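From: Lamduan Onsri
To: Members' discussion list, Lindidard Gallery
Date: December 25, 2019
Subject: Re: Timed entry and the Þorgeirsson exhibition

Dear members,

Thank you to everyone who has written about the arrangements for the Þorgeirsson exhibition. The message quoted here raises points that several others have also put to us, and I am replying to the whole list so that all members receive the same information.

> Manee Rattanakul wrote:
>
> I visited the Flallamine drawings in September with my sister and we had booked the first session of the morning. We still waited 40 minutes at the cloakroom. Once inside, we could not get near the small works in the second room, and the wall labels were so low that you had to bend down in front of other people to read them.
>
> I understand that popular exhibitions pay for the quieter ones. I would ask, however, whether members could be given some time in the galleries before the general public comes in, and whether the number of tickets in each session could be brought down. I would also like to know why there were so few seats. My sister cannot stand for long and we left well before we had seen everything.
>
> Manee Rattanakul
> Member no. 3027

The programming office has reviewed the comments received after the Flallamine exhibition, and the following changes will apply when the Þorgeirsson paintings open in the east galleries.

Entry will be limited to 100 visitors in each session. Sessions will begin on the hour, and ticket holders may enter at any time during the first 15 minutes. Those who arrive later will be admitted if there is room, but we cannot promise this. There is no limit on how long a visitor may stay once inside.

Members will have the galleries to themselves for the first session of each day. Booking is still required, and a member may bring one guest. Please have your card ready at the door, as staff at the Kakon Street entrance are not able to look up membership numbers.

The members' room will be open during the first session and again in the afternoon.

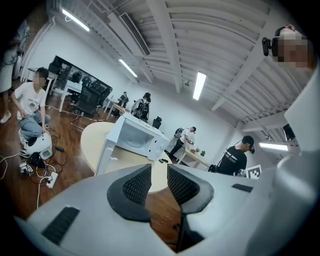 Microwave and table, members' room

Food and drink may not be taken from the members' room into the galleries. This includes water bottles, which should be left at the cloakroom or carried inside a closed bag.

On the matter of labels, Melahat Aydoğan and the exhibitions staff have agreed to raise all wall labels to a standard height and to set them in larger type. A printed booklet containing the full text will be available at the entrance and may be borrowed at no charge. We would be grateful if booklets were returned, as the supply for the Flallamine drawings ran out well before the closing date.

Additional benches will be placed in the first, second and fourth rooms. The third room is too narrow to take a bench without blocking the way through – folding stools may be borrowed from the cloakroom for use there and elsewhere. 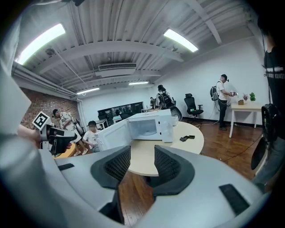
Several members asked whether photography would be permitted. The lenders have given permission for most of the paintings, and those that may not be photographed will be marked on the label. Flash, tripods and selfie sticks are not allowed in any part of the building. Charoen Sangkhawat has asked me to add that sketching in pencil is welcome in every room, including during the members' session, and that drawing boards must be no larger than the exhibition booklet when opened flat.

A request was also made for evening opening. We are not able to offer this for the present exhibition. The cost of staffing the east galleries after hours is considerable, and the two evenings tried last year were poorly attended. The question will be looked at again when the next program is drawn up.

Members who require step-free access, or who would like a stool set aside in advance, should write to Kamonchanok Yensuk at the membership office before their visit. Please give your membership number and the session you have booked. Requests sent to this list may be missed.

Yours sincerely,

Lamduan Onsri
Visitor Programs
Lindidard Gallery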